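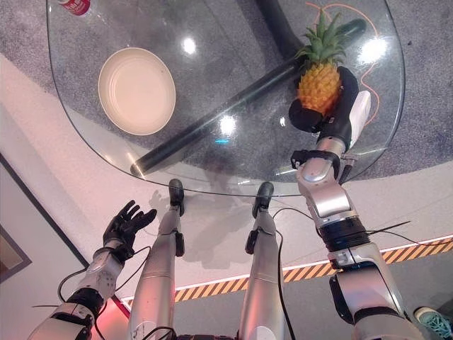
Koltport Postal Vote Returns is a small table of how many postal ballots were sent out and how many came back in each ward of Koltport at the last council election. It covers 12 wards, with one row per ward per day of counting returns. Read the rows as daily totals, with no adding up between them. A ballot handed in at the town hall desk and one left on a glass tabletop beside a cream-coloured bowl are both simply papers until a clerk logs them, and the date in the table is the date of logging.

Files

returns.csv: ward, day number, ballots issued, ballots returned, ballots rejected
wards.csv: ward code, ward name, polling district
notes.txt: corrections received after the first release in March

Where the figures come from

The daily sheets were put out as scanned pages. They were typed in by hand and checked a second time against the scans. Flullard ward was split in two before the election, so its rows can't be set against older years. Stakon ward had 854 ballots returned, the lowest in the table.

Known problems

Wards with more than 2000 ballots issued have their rejected column filled in late, usually on the following Tuesday.
Early rows for Stakon give percentages out of 100 in the scan. We turned them back into whole ballots, so they may be out by one or two.
The street name Đỗ appears in wards.csv. Open the file as UTF-8 or it will come out garbled.

Use

Free to copy and change. Please say which release you used. Send corrections as a single line with the ward code, the day number and the page of the scan.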